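Ticket 1178
Subject: Logo patches coming off caps, and wrong count in sticker packs
Store: Billoma (merchandise section)
Opened by: Wanting Tian
Assigned to: Pieter Ndlovu
Priority: Normal
Status: Waiting for customer

Wanting Tian, 9:12 am
Hello. We received our second order of the mesh caps with the Nadar patch, 67 pieces in total, navy and black. On the black caps the patch is lifting at the lower left corner. I pressed it back by hand and it stays for one day, then it lifts again. The navy caps have no problem. Also, the sticker packs on your page say six stickers, but in this delivery some packs have five. Please tell me if I should return everything or only the bad ones. We sell them at our tasting bar and I do not want to put them on the shelf like this.

Pieter Ndlovu, 10:40 am
Hi Wanting, sorry for the trouble. Could you tell me three things, please:
1. Is the patch sewn on the black caps, or only glued?
2. What is the lot code on the inside label?
3. Were the caps stored near a heater or in a car?
No need to return anything yet.

Wanting Tian, 11:25 am
Thank you for the quick answer.
1. I looked with a lamp. The navy ones have stitches all around the patch. The black ones have stitches on the top and the right side only. On the other sides I see only glue.
2. The black caps say FK-29. The navy caps have a different label, without a code.
3. No. They are in the original carton, in the back room, which is cool.

Pieter Ndlovu, 11:58 am
That helps a lot. FK means the caps were finished at Flakier, our second sewing shop. I am passing this to Yutong Ding in production.

Internal note, Yutong Ding, 1:30 pm
Checked the work order. Flakier should sew the patch on four sides, the same as the first order. On their sheet somebody wrote "tack and press", and this is the method for the tote bags. I think the sheet for the totes was copied and the line was not changed. The lot is 50 caps, all black. I asked them to stop using this sheet and to send me the new one before the next run.
I repeated the problem with one cap from our own shelf. With the thumb under the corner, the patch comes up easily. After sewing the two open sides by machine, I could not lift it.

Internal note, Peiyu Yin, 2:15 pm
About the stickers. The packs are filled by hand from rolls. The monogram roll was changed during the packing, and I believe the packs made at this moment are the short ones. I cannot say how many. I will weigh the packs we still have here, because one sticker less is easy to see on the small scale. The enamel pins are packed at another table and they are fine.

Pieter Ndlovu, 3:05 pm
Hi Wanting, we found the reason. The black caps were sewn with the wrong instruction. It is our mistake and you will not pay anything for it. You have two choices:
Option A: you send back the 50 black caps, we sew them and return them to you.
Option B: we send you new black caps, and you keep the old ones for your staff.
For the stickers, please count the packs when you have time and write me the number of short ones. I will send loose stickers to complete them.

Wanting Tian, 4:20 pm
Option B is better for us, because our summer event is in June and I am afraid of the shipping time. My colleague Jianhua Wei will count the stickers tomorrow morning. One more question: can the new caps come with the carrier Flukatis again? The driver knows our back door.

Pieter Ndlovu, 4:36 pm
Yes, I put Flukatis on the shipment. You will get the tracking by email when the label is printed. I keep the ticket open until Jianhua sends the sticker number.
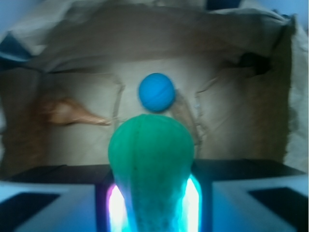

Internal note, Yutong Ding, 4:50 pm
New sheet received from Flakier. It now says "sew four sides, no glue on the edge". I asked for one sample cap first, and I will pull on every corner before I approve the replacement lot. Please do not print the label before my OK.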